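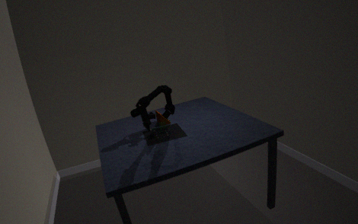 Service Qualité et Hygiène – Atelier café soluble, site de Lalter

Septembre
Par Yae Murakami

Liste de contrôle avant redémarrage de la ligne de filtration Havuler, avec commentaires de l'inspection. À garder dans le classeur de l'atelier jusqu'au prochain contrôle.

1. Consignation électrique et vapeur
Conforme. Cadenas en place sur l'armoire principale et sur la vanne d'arrivée vapeur. L'étiquette de la vanne se lit mal, à refaire.

2. Cartouches filtrantes, premier étage
Conforme. Lot 1729, joints neufs. Le numéro de lot a été reporté sur la fiche de suivi.

3. Cartouches filtrantes, second étage
Réserve. Lot 686 monté sans que la fiche soit signée. Le montage lui-même est correct. Signature à obtenir avant la mise en pression.

4. Pression différentielle
Conforme. Le manomètre revient à zéro à l'arrêt. Sur les lignes Matsuda, la lecture se fait côté cuve ; ici elle se fait côté sortie. Deux opérateurs ont confondu les deux positions pendant l'inspection, un rappel est à prévoir à la prise de poste.

5. Nettoyage en place
Conforme. Cycle complet effectué, dernier rinçage à l'eau. Pas d'odeur de détergent au robinet de prélèvement. Résidu brun sur le collier du coude bas – nettoyé sur place, à revoir au prochain démontage.

6. Soupape de sécurité de la cuve d'extrait
Non conforme. Plomb absent. La ligne ne redémarre pas tant que la soupape n'a pas été contrôlée et replombée par le prestataire Ikov.
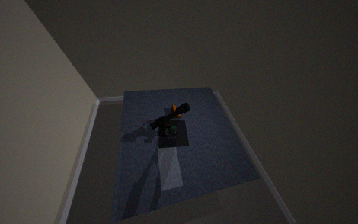 Pour la même cuve, le tuyau d'évacuation de la soupape doit aussi être refixé : une bride a du jeu et la sortie est orientée vers le passage. Le diriger vers le caniveau.

7. Détecteur de métaux en sortie de tour
Conforme. Essais passés avec les trois témoins, rejet franc à chaque fois. Cahier d'essais à jour.

8. Poussières de café
Réserve. Dépôt sur les chemins de câbles au-dessus de l'ensacheuse. Aspiration avec l'appareil prévu pour zone poussiéreuse, pas de soufflette. Le plan de nettoyage indique un passage toutes les 300 heures de marche, le dernier n'est pas noté.

9. Sols et passages
Conforme, sauf une palette de sachets vides devant la douche oculaire. Déplacée pendant la visite. Marquage au sol à repeindre à cet endroit.

10. Protections individuelles
Conforme. Gants chaleur disponibles au poste d'extraction. Il manque des bouchons d'oreille au distributeur côté tour.

Suites à donner
Le point 6 est bloquant. Les points 3 et 8 sont à lever dans un délai pouvant aller jusqu'à 8 jours après le redémarrage, avec copie de la fiche au service. Les autres remarques passent par le carnet de maintenance habituel. La contre-visite portera sur la soupape, la bride et les chemins de câbles.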